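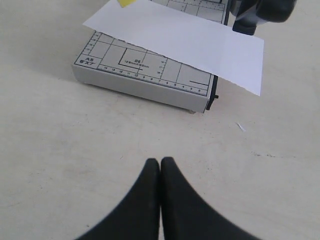

Denberg Paper Crafts Circle
Minutes of the meeting held Fri 7 July, Tresudia Room

1. Minutes of the last meeting
Approved with one correction. The February card swap was held at Pearce Hall and should be listed that way.

2. The trimmer
Lots of happy talk on this one! Members love having a small trimmer that can stay on the table all evening. The printed grid got special praise, and so did the paper sizes marked right on the top (A5 and B6 were both mentioned, and the B6 box even gives the millimeters). Several people said they had stopped penciling guide lines altogether. Agreed that it stays out on the light table at every meeting, with the ruler edge kept clear so people can read the numbers.

Scraps: please sweep them up before passing the trimmer along. Even tiny bits get under the next sheet and throw the cut off.

3. Tabletop
The pale top is showing smudges and scuffs. Nobody minded much, but a wipe-down with a damp cloth will be added to the closing list. A cutting mat was suggested and we will look at prices.

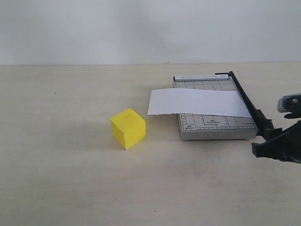 4. Tovidari Fair
The big news! Our booth is confirmed and we have 2 tables. The plan is to make 400 bookmarks and 600 gift tags, all cut from the card stock already in the cupboard. Tags first, as they need punching and string as well. Everyone was very keen to get going, and a few tags were cut before the item was even finished.

Colors: yellow won by a mile. We want a really bright lemon for the booth sign and the bookmarks, with gray lettering. Green was put forward for the tags and will be tried on a sample sheet.

5. Beginner evening
Wonderful response to the last one. We will run another after the fair, starting with straight cuts and folded B6 cards. Members are asked to bring spare card in any color.

6. Supplies
Needed: glue sticks, string, a second hole punch. Approved.

7. Any other business
The window blind still sticks. Reported again to the front desk.

Next meeting: same room, usual time. Bring your tag samples!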